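Jastudico 编辑部例会记录(三月)

时间:下午两点开始,四点过后散会
地点:二楼靠楼梯的会议室
主持:出版部
记录:校对组
出席:出版部、译稿组、校对组、排版组、行政,Milagros Manalo
请假:市场部(事先交了书面意见,见第四项)

会前确认上次记录。译稿组对上次记录第二项的措辞有异议,原文写的是“各组一致看好统一译名库”,译稿组说当时没有人表示看好,只是没有人反对,而且那时已经快到下班时间。同意改为“各组未提出反对”。其余照原文通过。

一、统一译名库试用情况

出版部先作说明。Cerkholm 的译名管理系统从去年年底开始试用,试用期3个月,本月到期,到期之前要决定续不续。供应方发来一份总结,题目叫“术语一致性提升报告”,已经转给各组。出版部的意见偏向续用,理由是旧的表格文件放在共享盘里,谁都能改,改了也不留名字,去年那本航海史的索引就是这么出的问题。

校对组说,报告看过了,看完以后更不想续。报告里说一致性有“显著提升”,但没有说跟什么比。是跟旧表格比,还是跟完全没有表格比?试用的稿子和从前的稿子也不是同一类,从前那几本是多人合译,试用期里的两本都是一人译到底,一个人翻译本来就比较一致,这个功劳不好算到系统头上。

译稿组同意校对组关于比较对象的说法,但认为系统有一样好处确实存在:查词快。以前查一个船名要先打开表格,再等表格卡完。现在输入前几个字就出来。校对组问,出来的是不是对的。译稿组说,出来的是录进去的。

接着讨论录入的问题。目前库里录了360条,全部出自 Dela Peña 那套地方志的译稿。校对组抽查以后交了一份清单,在会上念了其中一部分。同一座教堂有两个译名,都标着“已审定”。一个河名的备注写着“同上”,可是按拼音排序以后,它上面那条是一种鱼。有几个人名的简称和全名分成了两条,互相没有指引,查到简称的人不会知道还有全名。还有一条译名栏是空的,状态也是“已审定”。

出版部问“已审定”是谁点的。行政查了后台说,导入的时候默认就是这个状态。供应方的说明书上有一句提到可以修改默认值,放在附录里。

校对组的看法是,这件事比系统好不好用更要紧。从前的表格乱,大家都知道它乱,用之前会多看一眼。现在旁边有个绿色的“已审定”,新来的人自然照抄,错误反而跑得更远。校对组不反对有译名库,反对的是花钱买一个让人放心的标签。

译稿组提出,能不能把全部条目先改成“待审”,然后一条一条过。校对组问由谁来过。讨论了一阵。译稿组说应当由校对组,毕竟是校对的事;校对组说译名由译者定,校对只管前后是否一致,把定译名的责任放到校对头上,以后译者来改就说不清了。出版部建议两组各派一人一起过,有分歧的当场定,定不下来的留着,状态就写“未定”,不许为了好看写别的。两组接受,但都声明手上的稿子优先。

关于续用,校对组要求供应方先回答几个具体问题再谈:条目的修改记录能不能导出;停止续用以后数据拿不拿得回来,拿回来是什么格式;默认状态能不能由我们来定;报告里的“提升”是怎么算出来的。出版部说前几个容易问,最后一个对方多半会再发一份报告。校对组说那也好,正好看看两份报告对不对得上。

决定:暂不续用,先向 Cerkholm 申请延长试用。对方若不同意,导出数据,退回旧表格,表格改为只读,由译稿组指定一人修改。全部条目改为“待审”。
办理:出版部(联系供应方),行政(改状态、做备份)。备份要在改状态之前做。

二、Dela Peña 地方志第二卷进度

译稿组报告,正文译完,注释译了大半,附录尚未开始。原定本季度交校对,现在看交不了全部。

校对组问“大半”是多少。译稿组说这要看怎么算,长注都译完了,剩下的是短注,条数还多,但字数少。校对组说短注最花时间,书名、页码、人名都在里面,上一卷就是这样,说剩下一点点,结果那一点点做的时间跟前面差不多长。请记录写明:剩余部分的工作量不宜按字数估计。照记。

讨论了译者前言。译者交来的前言超过3,000字,出版部觉得偏长,希望压缩。译稿组认为前面讲版本源流的部分有用,后面讲自己翻译经过的部分可以短。校对组看法相反:版本源流那一段有好几处没有出处,例如说第一版在当地“流传甚广”,依据只有原书编者自己的一句话;编者说自己的书流传甚广,这不算证据。翻译经过倒是实话,至少译者知道自己在说什么。

出版部问能不能去掉“流传甚广”。译稿组说可以问译者,但译者很看重这句。校对组建议改为“据编者自述,流传甚广”,译者不损失什么,读者也知道该信几分。译稿组认为这样写有点像在挖苦。校对组说本来就是据编者自述。最后由译稿组去问译者有没有旁证,有就加注,没有就照校对组的写法。

地图的事。原书的手绘地图线条细,扫描以后地名看不清。排版组试过重描,描出来好看,但有几处地名的位置和原图有出入。出版部喜欢重描的版本。校对组问,出入是原图画错了,还是描的时候移了位。排版组说有的是为了避让河流移的,有的记不清了。校对组认为“记不清了”的地图不能用,读者拿地方志多半就是要查地方。Milagros Manalo 提议原图照印,尺寸放大,跨页,地名另外列表对照。排版组担心跨页的时候中缝会吃掉河口一带。出版部要求先打一份样看看。

另外,译稿组转来译者的一个问题:旧度量单位要不要换算成公制。出版部的习惯是换算后加括号。校对组不赞成全部换算,这本书里同一个单位在不同年代长短不一样,换算出来一个带小数的公制数字,看起来比原文精确,其实是把不知道的东西写成了知道。译稿组说完全不换算读者没有概念。折中的办法是在凡例里说明各单位大致范围,正文保留原单位,只有作者自己给过换算的地方才照录。译稿组认为可行,凡例由译者起草,校对组看过再定。

决定:正文先交校对,注释和附录分批交,每批附一张交接单,写明哪些还没核。地图打跨页样。凡例下次会前拿出初稿。
办理:译稿组,排版组。

三、内文用纸

行政报告,现用纸的供货方通知要调价,另有 Sanix 送来样张,报价低一些。样张在会上传看。

排版组介绍 Sanix 随样张附了一页说明,说这款纸“护眼”,长时间阅读不易疲劳。校对组问有没有人知道这是怎么测的。行政说说明上没有写,打电话问过,对方说是客户反映。校对组问是哪些客户。行政说没有再问下去。

排版组讲了自己看到的:颜色偏黄,比现用纸略薄,透印比现用纸明显。把小字号的注释印在上面,背面的字隐约会透过来。地方志的注释多,正反面都密,透印就比较麻烦。小说类字大行疏,影响小一些。

出版部说价格差摊到每本书上不算小。校对组请行政把账算完整:纸薄了,书脊会跟着变窄,封面都要重做;同一套书的第一卷用的是旧纸,第二卷换了纸,放在书架上一厚一薄,颜色也不同,会有读者来问。这些都没有算进“便宜”里面。行政承认报价表只比了纸价。

译稿组问,现在的供货方说调价,是已经定了还是试探。行政说来信写的是“拟”。校对组认为既然是“拟”,就没有必要急着跑,可以先拿 Sanix 的报价去问一问现在的供货方。出版部同意,但提醒不要说成我们已经决定要换,上回这么说了一次,人家真的不给留货了。

还谈到样张的可信程度。排版组说,送来的样张往往是挑过的,到货以后每一批颜色会有差别,前年换过一次纸,同一本书前半和后半的颜色就不一样。要试就应当向对方要一令正常出库的纸,用我们自己的稿子去印,挑注释最密的那几页。校对组补充,印好以后别写明是哪种纸,混在一起给大家看,先写意见再揭晓。出版部觉得有点小题大做。校对组说刚才传看样张的时候,有两位是看了“护眼”两个字以后才说舒服的。没有人承认是自己。

决定:地方志第二卷沿用现纸。小说类可以试 Sanix,先做盲看。行政重新做一份比较表,把封面重做和装订的差别都列进去。
办理:行政,排版组。

四、市场部书面意见:读者来信栏

市场部建议在网站上开读者来信栏,每月选登来信并附编辑回复,认为可以“拉近与读者的距离”。出版部代为宣读。

校对组问来信从哪里来。去年全年收到的读者来信,多数是指出错字的,还有一些是问绝版书有没有存货,剩下的是投稿。出版部说开了栏目信就会多起来。校对组不太相信,隔壁几家同行都开过类似的栏目,头几期热闹,往后就能看出来信的口气越来越像编辑。与其到时候没有信硬凑,不如一开始就不承诺每月。

译稿组倒是赞成登指错的信。读者指出来的错误,多数确实是错误,登出来并且说明重印时改了没有,对后来买书的人有用。出版部有些犹豫,担心集中登错误会让人觉得我们的书错误多。校对组说错误多不多跟登不登没有关系。出版部说这话道理上对,市场部听了不会高兴。

关于回复由谁写,大家沉默了一会儿。译稿组说译文的问题可以由译者回,但有的译者脾气急,回复要先看过。校对组提出一条原则:回复里只写查到的,没有查到的就写没有查到,不要写“感谢您的宝贵意见,我们将认真研究”。这句话在旧回信的存底里到处都是,翻遍存底也找不到研究的结果。

Milagros Manalo 问,能不能先不叫来信栏,就做一个勘误页,每本书一页,有勘误就更新,没有就空着。读者的名字愿意留就留。这样没有每月的压力,也不用凑。排版组认为做起来简单。出版部说可以,但要问市场部同不同意换个做法,毕竟意见是他们提的,今天又没有来人。

校对组提醒,勘误页一旦开了,就要想好译名改动算不算勘误。第一项讨论的译名库如果把某个译名改了,已经出的书要不要列进去?若是列,航海史那一本会列得很长。出版部的意思是先只列确定的错误,译名取舍不列。校对组保留意见,认为同一本书里前后不一的译名就是错误,跟取舍没有关系。这一点写进记录,下次再议。

决定:不设每月来信栏。先拿地方志第一卷做一个勘误页,做成了再看别的书。
办理:校对组整理内容,行政转告市场部。

五、杂项

1. 共享盘。行政再次请各组不要在文件名里写“最终”。目前地方志第一卷的文件夹里,“最终”“最终改”“最终改定”“真最终”并存,送印的是哪一个,要看修改时间才知道,而修改时间又因为有人打开以后顺手存了一下而不可靠。校对组建议用送印批次作文件名,送印之后的文件一律锁住。排版组说锁住可以,但要有人能开锁,上次锁住以后管密码的人正好休假。定为行政和排版组各留一份密码。

2. 书目页。出版部打算在新书目录里给重点书加一句推荐语。译稿组拿到的草稿里有“填补空白”四个字,用了不止一处。校对组请出版部写之前先查一下是不是真的没有别人出过。其中一本,图书馆里就能查到另外两种译本,其中一种至今还在卖。出版部收回草稿重写。

3. 外校。因为注释分批来,校对组希望下季度能请外面的人帮忙看一校。出版部问费用。校对组说请便宜的等于没请,上次那份外校稿退回来干干净净,页码错了一整章都没有标。出版部请校对组先写清楚要求,附一份试校样,故意留几处错误,看对方能找出多少再谈价钱。译稿组提醒,故意留的错误要另外记下来,别留着留着印进书里。

4. 会议室。下次例会仍在原处。投影的线接触不好,行政说已经报修。校对组请记录写明,上次记录也写了已经报修。

5. 本记录的附件沿用共享文件夹,各组若有补充,请在下次会议之前写在文后,不要改正文。上次有人直接在正文里改了一个“暂”字,改完以后意思就变成已经决定了。

下次例会议题:Cerkholm 的答复;跨页地图打样;凡例初稿;用纸比较表;勘误页里译名改动的处理。

散会。

附图与会后补充

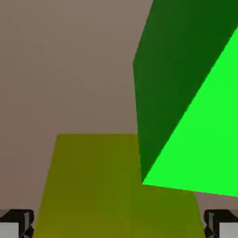
Milagros Manalo 看过记录后来信说,第一项的决定她赞成,但“退回旧表格,表格改为只读”这句还缺一个前提:共享盘里的旧表格现在有两份,名字一样,放在不同的文件夹,船名那一栏对不上。她比过其中几行,看不出哪一份更早,也不敢说较晚的那一份就更准。她的意思是先把两份的差异列出来,交给过条目的那两位一并处理,在此之前哪一份都不要锁。另外,第三项里说看了“护眼”两个字以后才说舒服的两位,其中一位是她,盲看的时候请照样给她一份。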